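Opening-Week Safety Checklist for the Kerham Community Pool, with Comments
June 5, 2021
By the Kerham Pool Safety Desk

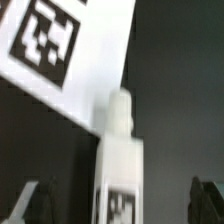

Print this page | E-mail this page

Every spring we walk the whole place with a clipboard before the gates open, and every spring somebody asks if they might read what we wrote down. So we have typed it up, comments and all, and you are very welcome to it. Items are marked OK, FIX, or WATCH. A WATCH means we are happy to open with it as it stands but will be looking at it again before the end of June.

GATES AND FENCE

1. Main gate closes and latches by itself from any position. OK
Comment: It was a bit lazy from the halfway point last year, and the new spring has cured that nicely. Please let it swing shut on its own, as pushing it hard is what wore out the old one.

2. Fence free of gaps, loose boards, and things to climb on. FIX
Comment: The fence itself is in fine shape, but two planters had been moved up against it on the Gretia Street side, and a six-year-old would make short work of that. They are heavy, so bring a friend and the hand truck.

3. Side gate locked, key on its hook. OK

DECK

4. Deck surface even, no lifted edges. WATCH
Comment: There is one slab near the shallow steps that sits a little proud of its neighbor. We ground the edge down and painted it yellow, and we would still like a proper mason to come and have a look.

5. Depth markings readable from the water and from the deck. FIX
Comment: The deep end is lovely and clear. The 3 FT marking by the ladder has faded so badly that you would have to know it was there. The stencils are in the pump room, on the shelf over the door.

6. Handrails and ladders tight. OK
Comment: We leaned on every one of them with our full weight, and one of us is not small!

RESCUE AND FIRST AID

7. Ring buoy and rope in place at both ends. OK
Comment: The rope at the deep end was replaced with a longer one, which reaches all the way across with plenty left over. Children do love to borrow the ring for games, so kindly ask them to put it back (nicely, they mean no harm).

8. Reaching pole on its brackets. OK

9. First aid kit complete and in date. FIX
Comment: Burn gel expired, and the large bandages have gone down to a single one. We have put in an order with Tresari for the lot, which came to $41 with shipping. Until it arrives, use the kit from the office.

10. Emergency phone works, address posted beside it. OK
Comment: The address card now says 159 Lindqvist Road in big letters. It used to give only the name of the pool, and that is not much help to an ambulance driver from out of town.

PUMP ROOM

11. Chemicals stored apart, off the floor, lids on. OK
Comment: Acid on the left, chlorine on the right, and never the two on one shelf, even for a minute while you are sweeping.

12. Goggles and gloves hanging by the door. WATCH
Comment: The goggles are scratched and only just good enough to see through. If you find them too cloudy for measuring, say so and we will buy another pair.

13. Drain covers whole and screwed down. OK
Comment: Checked by hand before filling. If a cover ever looks loose or cracked, everyone gets out and the pump goes off at the switch by the door. No waiting for the end of the lap.

14. Electrical outlets tested. OK

SIGNS AND SHADE

15. Pool rules posted at the entrance. OK
Comment: We added a line about glass bottles, after a long afternoon last summer with a dustpan.

16. Umbrellas sound and bases weighted. FIX
Comment: The blue one has a bent rib and should stay folded until it is mended. Please close all of them before you lock up, even on a still evening. The wind comes over that hill very suddenly.

Total set aside for this round of repairs is $650, and the mason will take the larger part of it. The FIX items need to be signed off on the sheet in the office before the first swim, with your initials and the date next to each one.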